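Paper, tape and a kitchen scale: how the weighing table is kept
An interview with the table supervisor, Cendale

The preparation of a work surface seldom receives a section of its own in the Onus annual review. At Cendale, where the fruit handling work of the Flesomer project has been based since July, the subject takes up a good part of the induction given to new staff. The supervisor responsible for the large table agreed to speak to the review about how the surface is laid, how it is marked, and at what point it is replaced.

The supervisor came to the post from the packing side of the Pakzad site, where the benches were steel and were hosed down at the end of each shift. The change to a papered table took some getting used to. "My first instinct was to take the paper off and see what was under it," the supervisor said. "I was asked, quite politely, to leave it where it was."

The covering is ordinary brown kraft paper. It is delivered to Cendale folded, and the folds remain in it after laying. The supervisor confirmed that ironing had been suggested more than once and had been tried on a single sheet. "It came up beautifully and it took most of the morning. I could not justify it to anyone. A fold does no harm if the paper lies down on either side of it, and with tape across it, it generally does."

The grid is marked in blue painter's tape. This was selected after a trial of several tapes, the others having lifted the surface of the paper when removed. The supervisor was asked whether the cells were measured. "There is a spacing written down, and we start from it. We mark off along the two long sides and run the tape across. By the far end you have usually drifted a little. I have stopped apologising for that. The cells are there so that two people can talk about the same bit of table, and for that purpose a rectangle which is nearly a rectangle will do."

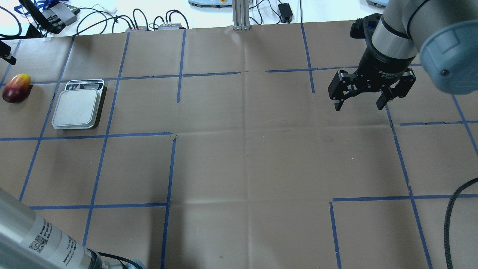

The kitchen scale in its cell, with a mango at the left of the table.

Fruit is weighed on a digital kitchen scale. A laboratory balance was considered when the project was being planned and a quotation was obtained, but the resolution was greater than the work required. The kitchen scale reads to a maximum of 2,000 grams, which covers any single fruit the project is likely to handle. It is checked at 8 a.m. with a 200 gram weight, and the reading is entered in the table log before anything else is placed on the platform.

"People are surprised by the check," the supervisor said. "They think of it as something out of a kitchen drawer, and so it is. But if you write down what it says every morning, you soon know whether you can trust it. Ours has behaved very well. I would sooner have a cheap scale with a log than an expensive one without."

Mangoes were adopted early in the project, partly for their weight and partly for their shape. The supervisor was frank about their shortcomings. They mark easily, they do not keep, and they are more expensive out of season. An apple, on the other hand, was felt to be too regular. "A mango lies on its side and stays there, mostly. It has a fat end and a thin end and no two are the same. If you want a weight that means something, you need to put it down in the middle of the platform, and a mango makes you think about where its middle is." The log held 832 weighings at the time of the interview, nearly all of them of mangoes.
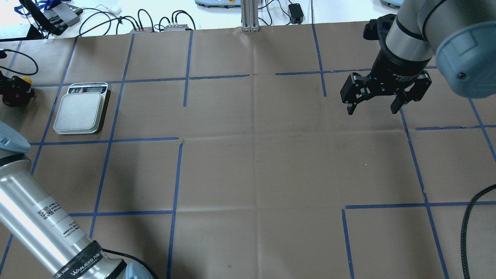
The position of the scale has been the subject of some discussion. In the first weeks it was moved to suit whoever was working, and the log was found to be difficult to follow as a result. It is now kept towards the far left, and the written procedure asks that it should not straddle a line of tape. The procedure has grown from a single side of paper to 23 numbered points, a number the supervisor regards as too high. A shorter version is in draft.

Asked which of the points was most often overlooked, the supervisor named the one dealing with gaps. Tape is torn by hand, and a strip that runs out before it reaches the next is supposed to be completed from the roll. "It is a small thing and it gets left. Somebody means to come back with another inch of tape and then it is lunchtime. I do it too. I have walked past the same gap for a week."

The larger difficulty is the join. A single sheet does not cover the whole of the table, and where two sheets meet the paper tends to ruck. The current practice is to overlap the sheets and to run a line of tape over the top, so that the join also serves as part of the grid. The supervisor considers this a reasonable compromise, though not a finished one. A wider roll has been priced and would remove the need for a join altogether, but it will not go through the store room door on its present trolley.

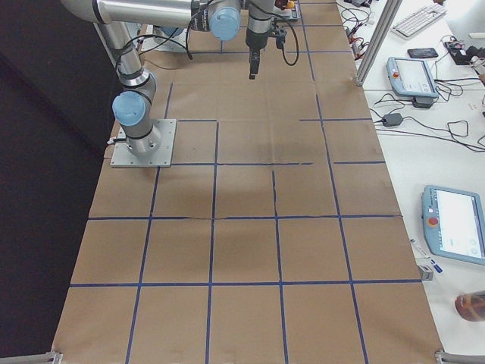 Crosswise tape over the seam between two sheets, where the paper has creased and torn slightly.

There is no fixed interval for renewing the paper. Smudges and specks are tolerated, and a small tear is left alone unless it has begun to spread. The supervisor's test is made by hand, by drawing a flat palm along the surface and noting anything that catches. When the paper is renewed, the whole grid is laid again on the same day, and the old sheets are sent for recycling once the tape has been peeled away.

"Peeling is the slow part," the supervisor said. "Two people can lay a table before the tea break if they get on with each other. Taking the old tape off takes longer than that, and everyone remembers an appointment."

The supervisor hopes to have the shortened procedure in use before the next delivery of paper, and has asked that comments from staff at the Pakzad site be sent to the Cendale office in writing.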